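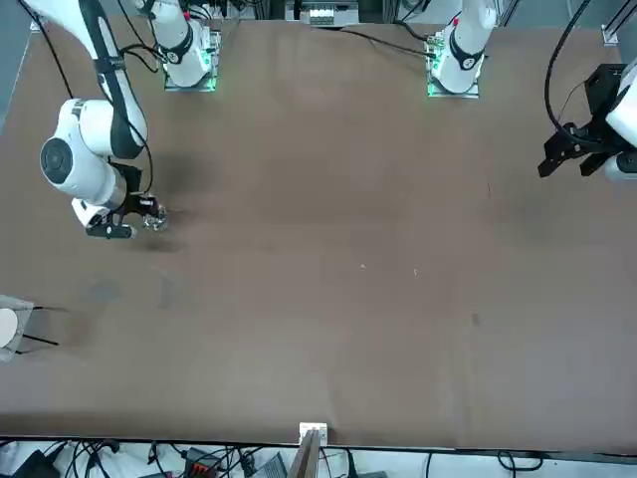 Elley Aftercare Notes

Version 2, updated 17th March

Elley is a set of 503 short written notes from follow-up visits after laser hair removal and light chemical peels. The notes come from the Stostuden skin clinic and its smaller branch in Kodard. Each note was typed by a nurse or aesthetician at the first visit after treatment.

Contents

notes.csv has one row per visit
codes.csv lists the treatment and skin reaction codes
splits/ holds the train and test lists
tools/ holds the cleaning scripts

Columns in notes.csv

visit_id: random string, not linked to clinic records
site: stostuden or kodard
treatment: code from codes.csv
days_after: whole days between treatment and visit
area: face, neck, underarm, leg or other
reaction: none, redness, swelling, peeling, dark spots or other
note: free text, US English

Blank cells mean the staff member left the field empty. We did not fill them in. A blank in reaction is not the same as none. 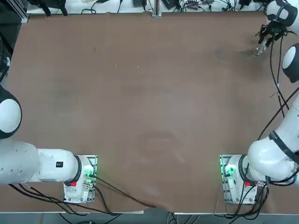
Work table with the two white arms and the brown mat.

How the notes were prepared

Names, phone numbers and birth dates were removed by script and then checked by hand. Socorro Pacheco read every note and fixed the reaction codes where the text and the code did not match. Wen-hsiung Yuen did a second pass on 40 of them. They disagreed on almost 2, depending on how you treat one note that mentions both redness and peeling. That note is marked "other" in the file.

Spelling mistakes were left alone. Product names in the notes were replaced with PRODUCT.

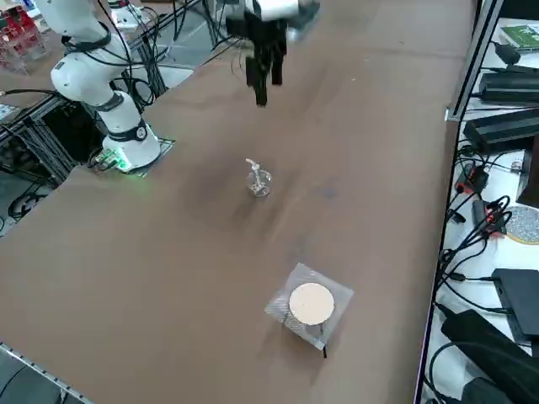 The test list has 20 percent of the rows. Visits by the same patient were kept on the same side of the split before the patient key was dropped, so please use our lists and don't make a new random one.

Known problems

Kodard did not record days_after until September, and older rows from that site are blank.
Leg treatments are underrepresented.
Patients who healed well often skipped the visit, so reactions look more common than they are.
The Tai tagger in tools/ fails on notes with line breaks. Run clean.py first.

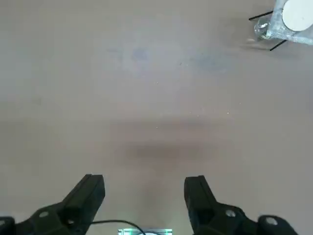

The data is meant for testing text sorting and search. It should not be used to give advice to patients or to compare the two sites.

License and access

Research use only. Send corrections with the visit_id and the column name. Fixes go into the next version, and old versions stay in the archive folder.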